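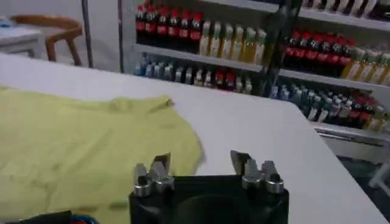 衣物折叠示教数据采集 阶段进展报告

报送:Ganow 项目管理办公室
承担单位:Oron 数据组
报告期:三月至四月

一、总体情况

本阶段任务是为 Ilora 折叠模型补充双臂示教样本,对象以单件浅色织物为主,工作台为白色桌面。计划采集500条,截至四月底已全部录完,正在做第二轮复核。首轮复核退回11条,原因多为起止点标注偏早,另有几条腕部与头部画面时间戳对不齐。退回的样本已重新标注,没有重录。

设备方面,采集使用双臂平台,左右腕部各一路相机,头部一路。三路画面与关节数据统一写入同一条记录,便于按时间回放。

二、采集方法

每条样本从织物散放状态开始,操作员遥操作双臂完成展平、对折、再对折,最后放平松手。初始摆放由操作员随手决定,不设固定模板,只要求织物主体落在双臂可达范围内。上一阶段摆放过于规整,模型遇到揉成一团的起始状态时容易抓空,本阶段因此提高了杂乱起始的比例。

抓取点规定为上沿两角。两侧夹爪都夹住以后才允许抬起,抬起高度不作统一要求。

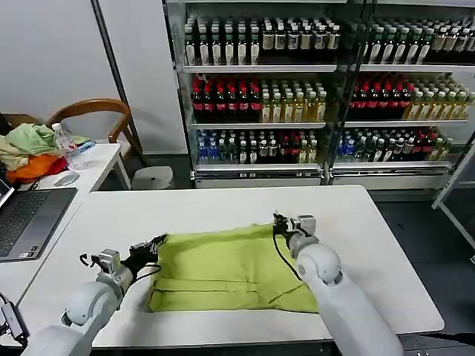
对折之后的整理动作单独打标签,不并入折叠段。这样做标注工作量会增加,但训练时可以按段取用,也方便统计失败集中在哪一步。从已复核的部分看,失败主要出现在第二次抓角,单层与双层布料边缘贴在一起,夹爪容易只带起上面一层。

失败样本全部保留,按“可恢复”和“中止”两类存放。操作员中途自行纠正的,记为可恢复,纠正过程完整保留。

三、存在问题

1. 浅色织物与白色桌面对比偏低,自动分割在布边处不稳定,目前靠人工修边。
2. 腕部画面在快速移动时有拖影,靠近布边的几帧不适合做关键点标注。现已要求操作员在抓取前放慢。
3. 背景变化少。全部样本在同一房间录制,模型可能把背景当作线索。

关于第三点,阶段例会上有不同意见。

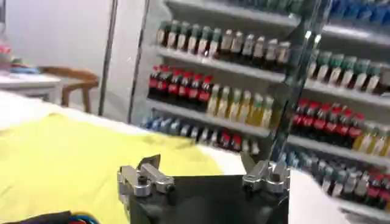 Kaczorowski 方面认为,背景单一在现阶段可以接受,应当先把第二次抓角的样本补足,换场地放到下一批;如果两件事同时做,成功率变化就说不清是哪个因素引起的。数据组同意这一安排,换场地的准备工作照常进行,暂不开录。

四、下一步安排

五月完成第二轮复核并交付,交付内容包括三路画面、关节数据、分段标签和失败分类表。随后增加2种深色织物,每种先做小批量试采,确认分割效果后再定数量。第二次抓角的专项采集计划用4周,起始状态直接设为已完成一次对折,以节省单条时长。

经费使用与计划基本一致,本期不申请调整。夹爪指垫属易耗件,库存够用到专项采集结束,下一批的采购单随下期报告一并提交。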